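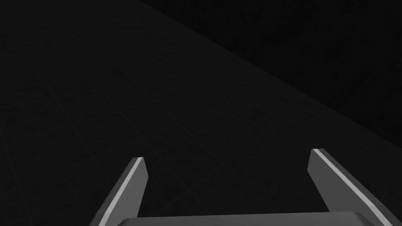
When Fumcombe decided to try a robot for the clearing-up in our staff kitchen, I was the one asked to get the team ready for it, mostly because I'd moaned the loudest about the washing-up rota. I'd never done anything like it, and the first fortnight was a bit of a mess, so I've written down how I'd do it if I started again tomorrow. Everything begins in the simulator, which is good news for you because it costs nothing to break a bowl in there. It also means your first lesson can be as plain as you like: two flat grey fingers wide open, nothing between them, a bare floor with faint grid lines ahead. People relax when they see that. Mine did, anyway, and then they all wanted a go.

Before you start

You need a computer that can run the simulator without wheezing, a spare hour when the kitchen's quiet, and the people who do the job now. I mean the actual ones! I made the mistake of inviting the office managers first and we spent the whole session talking about budgets. We use Arnari for the simulated room and the task sheets come from Gajdoš, but the steps are much the same whatever you've got.

Step 1: Write the job down as it's really done

Stand in the kitchen and watch somebody clear up. Don't go by the poster on the wall. Ours said "clear, wipe, stack", and Mhairi Forsyth did a dozen small things in between, like sniffing the milk and putting phones safely out of the way of the cloth. None of that was on the poster and all of it matters. Write it in her words and read it back to her.

Then split the list into things you'd be glad to hand over, things you'd hand over if someone kept an eye out, and things that stay with a person. Do it together. We argued over the wiping for ages (it's still in the middle column, if you're wondering).

Step 2: Pick one dull movement

Choose something small. Ours was moving a bowl from the table to the counter. Open the gripper, come down over the rim, close, lift, travel, put down, open again. You'll be tempted to add a second object on day one. Please don't, I did, and I couldn't tell which one had caused the trouble.

Step 3: Let everybody drive

Give each person four turns at the controls, and keep the chat going while they do it. Start with the open and close command on its own and get them used to the delay. After that, try reaching. Most of us came in too fast and too low, exactly like parking somebody else's car.

Ask whoever's driving to say out loud what they expect before they press anything. It feels daft for five minutes and then it's the most useful habit you've got.

Step 4: Put the clutter in

Once the bare version is boring, move to a furnished room. Ours has a long white counter down one side and a wooden table next to it, with a bowl, a little bottle and a few other small bits left lying on top. It's a decent stand-in for half past ten in the morning. Look at how much room both arms need, and where each one is when the other's busy. The bowl is the easy part; it's the small flat things nearby that get knocked.

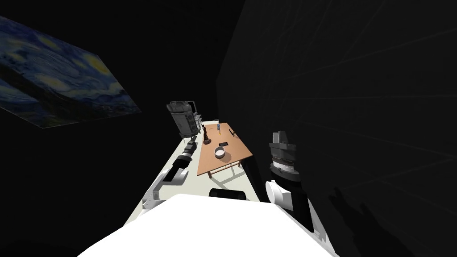
Kenneth Mowat read a draft of this page and wrote back that I'd skipped the bit everyone was really worried about. He said he didn't mind learning the controls, but he wanted to know in writing whose hours would be cut if the thing worked, and he wasn't going to help train his own replacement on a nod and a smile.

Fair enough, and he's right that it should come earlier. So before you go past this step, get an answer from whoever signs off the hours. Ours was that nobody on the kitchen shift loses hours before next November, and after that any change gets talked through with the shift first. It isn't perfect – I'd have liked longer – but it's on paper and pinned up by the kettle.

Step 5: Run it lots, then read the failures

Leave the simulator to repeat the bowl task while you get on with something else. We set it for 1,000 runs to begin with and ended up at 1,693 by the time I remembered to stop it. Skip the success score for now and open the failed runs. Tineke Martens sat with me and sorted them into piles by what went wrong, and she spotted a pattern I'd scrolled straight past: most of the bad ones had the bowl close to the table edge. She'd have moved it in by a hand's width without thinking, so that went on the list as a job for a person.

Step 6: Agree who can say stop

Anybody can. Write that down too. Practise it in the simulator, with someone calling stop at an awkward moment, and check the driver lets go of the controls. Then swap over.

Step 7: Look at what's changed in the job

Our shift has less carrying to plan for and more checking, and checking is tiring in its own way. Build in breaks from the screen. Ziad Abu Hammour asked for the checking to go on the rota as a proper task with a name next to it, so it does now, and the washing-up rota I moaned about has been redrawn as well. I'm still on it twice a week.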